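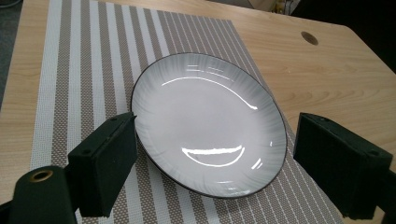
What is a degaussing range, and why do warships use one?

A degaussing range is a fixed installation that measures the magnetic field of a ship as it passes over a line of sensors on the seabed. Navies use the results to adjust the coils fitted inside the hull, so that the ship is less likely to set off a magnetic mine.

Updated November 21, 2022
By the Naval Engineering Desk

A steel ship distorts the magnetic field of the Earth in the water around it. The distortion is called the magnetic signature. It has two parts. Permanent magnetism is locked into the steel during building, when plates are hammered, welded and left lying in one direction for months. Induced magnetism comes from the Earth's field acting on the hull at any given moment, and it changes with heading, latitude, roll and pitch.

Degaussing is the use of electric coils to cancel both parts as far as possible. It is distinct from deperming, in which heavy cables are wrapped around the hull for a short time and pulsed with high current to reset the permanent magnetism. A ship is normally depermed first and ranged afterward.

Layout of a range

Most ranges are built in sheltered water near a naval base. The Flindari range is typical of the smaller type. It has 16 sensors laid in a single row across the channel, each one a three-axis fluxgate magnetometer in a sealed nonmagnetic housing. Cables run ashore to a recording hut, which is built without steel fittings. A tide gauge supplies the water depth for each run, and a reference magnetometer on land records natural changes in the Earth's field so that they can be subtracted.

The Darnance range uses two rows at different depths. The second row allows the signature to be checked against the calculated falloff with distance. Differences between the two usually point to a sensor that has tilted or become buried in silt.

Open-water ranges need a depth suited to the class of ship. If the water is too shallow, the sensors pick up local effects from single frames and machinery. In water that is too deep, the signal from a small vessel is lost in background noise. Minehunters are therefore ranged separately from larger ships at many bases.

Procedure

The ship crosses the row at low, steady speed on a set heading, then repeats the run on the opposite heading. Comparing the two separates the permanent part along the length of the ship from the induced part. Runs on east and west headings are added where the channel permits. At Flindari it does not, and the missing values are calculated.

The coils are first switched off to obtain the bare signature. They are then energized one group at a time to find the effect of each. The three basic groups are:

M coil: horizontal loops that oppose the vertical field.
L coil: vertical loops set across the ship, opposing the field along its length.
A coil: vertical loops set fore and aft, opposing the field from side to side.

Older ships have a small number of large loops. Newer designs divide each group into many short loops with separate power supplies, which gives finer control but makes the calculation longer. The auxiliary vessel Gindov was fitted with 31 separate loops during a refit, and its first calibration took 224 crossings. Later visits were shorter, as the stored coil data could be reused.

Settings are worked out ashore and sent to the ship as a table of currents. A control unit on board then varies the currents with heading and position. Check runs are made with the new settings before the ship leaves.

Sources of error

Cargo, ammunition and spare parts shifted after calibration will alter the signature. Stray current from cathodic protection and from poor grounding produces a field of its own, which the coils are not designed to remove. Passing traffic within a few ship lengths can spoil a run. Magnetic storms make the land reference less reliable, and work is usually suspended until they end.

Permanent magnetism also drifts. Vibration, firing of guns and long periods on one heading all contribute. Intervals between rangings are set by each navy and are commonly shorter for mine warfare vessels.

Portable ranges

A portable range consists of sensors on a weighted frame that can be laid from a workboat. The Song system, in use since September of its trial year, has 8 sensors and can be set up in one working day. Accuracy is lower than at a fixed site, mainly because the exact position and tilt of each sensor are harder to establish. Portable sets are used for quick checks at forward ports and do not replace full calibration.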